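A handbag is a small or medium-sized bag, carried in the hand or over the arm and used for personal items. Leather is a common material, and black has long been a usual colour.

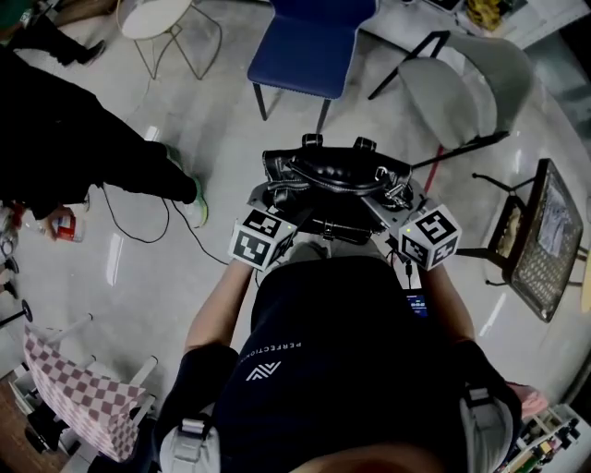 Handles may be short, for carrying in the hand, or long enough to go over the shoulder. Most bags close with a zip, a buckle or a snap button - some have more than one of these. 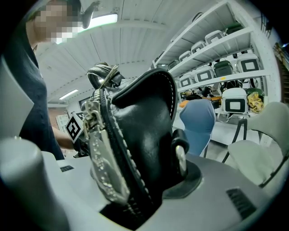
Black leather with white stitching, a metal zip and a round snap button

Glossy leather creases with use.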